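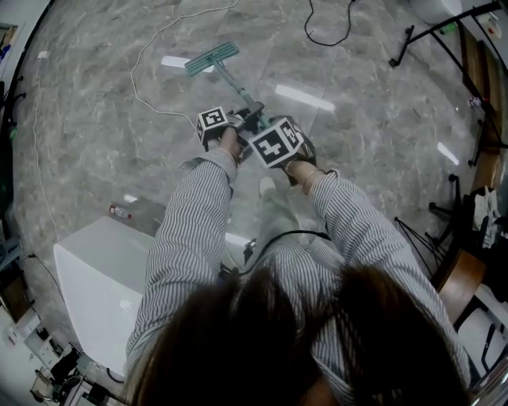
Tuesday, October. Marbling room, size bath no. 16

Long entry, sorry to whoever reads this over their sandwich. I wanted to get the carrageenan business down while it is still fresh, and Séverine has been asking me for the recipe in a form she can follow without ringing me up at home.

The bath was mixed last night in the big blender, poured through the old nylon stocking, and left under newspaper until morning. By nine it had lost nearly all its bubbles and felt the way I like it, something like thin egg white (Ginette says buttermilk, and we will never settle that one). I skimmed it twice with strips of newsprint before putting down any color.

First sheets were on the Boyer paper, alumed on one side and pressed overnight. The indigo spread beautifully, the red hardly at all. It sat there in mean little dots and two of them sank. I added ox gall a drop at a time, testing in the small tray, and at the fourth drop it opened out to the size of a saucer. Fourth drop for this jar only! The other jar of the same red is older and may want less, so please test before you trust me.

Once the red behaved I had a lovely hour. Stones first, then a plain gel-git, then nonpareil with the fine comb. The nonpareil is the best I have pulled since spring and I have put it up on the line by the window where everyone can admire it. There is a hairline down the left side where I hesitated laying the sheet. Calum would say breathe out and let the paper go down by itself, and he would be right, as he usually is about things I already know.

The Irkari paper was a disappointment. Color slid off in the rinse on every sheet, and in the worst one you can see the whole pattern leaning to the left like wet hair. I think it is buffered and the alum never had a chance. Valentin has half a ream of it put by for the Wirnlow endpapers, so somebody should tell him before he cuts it. I'll leave a note on the guillotine too.

Job 409 (the two poetry volumes) needs matching pairs, and I have three pairs I'd be happy to send out. Eugénie wanted the green a little grayer. I tried a touch of black in it and got mud, so next time I'll go at it with a little of the red instead.

Bath was getting tired by four. Color was starting to crawl at the edges, with that starry look, and the room had warmed up a good deal. Covered it again and will see whether it has one more morning in it.

To do: more alum, strain the old red, wash the wide comb properly (there's dried size between the pins), ask Ginette where the second rinse board went.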